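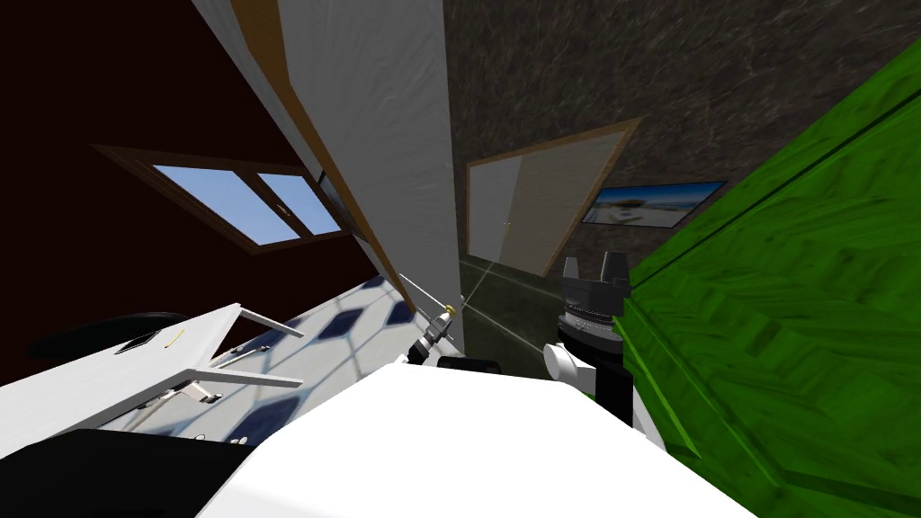 Green wood-grain cabinet, maroon wall and wood-framed window

Home > Shop > Finishes > Samples > Contact
Filed under: Wood Stains & Oils / Interior

Dukgate Color Oil, Green

Dukgate is a tinted hardwax oil for indoor furniture, doors and shelving. It colors the wood and leaves the grain showing. One can does the job of a stain and a topcoat, so there is no separate varnish to buy.

Sand bare wood to 80 grit, then go over it again with something finer. Stir the can well – the pigment settles at the bottom. Brush or wipe on a thin coat along the grain and take off the extra with a lint-free cloth.
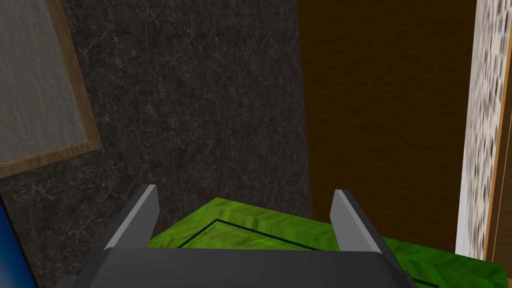

Leave 12 hours between coats. Two coats are enough for most pieces. Tabletops should get a third, and should not be used for 8 days after the last one. Oak and ash take the color darker than pine does, so order a sample pot first if you are matching something you already own.

Coverage is around 3,000 square inches per can, per coat.
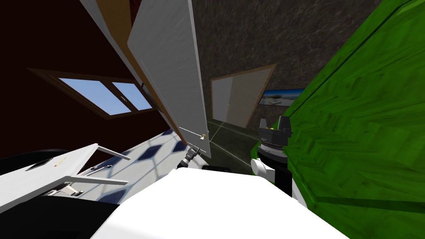
Not for floors or outdoor use. Oily cloths can catch fire on their own – lay them flat outside to dry before throwing them away. Clean brushes with mineral spirits. Trade orders go through Malsha Wijesinghe at the Rirnholm store.

Last updated: September 16, 2020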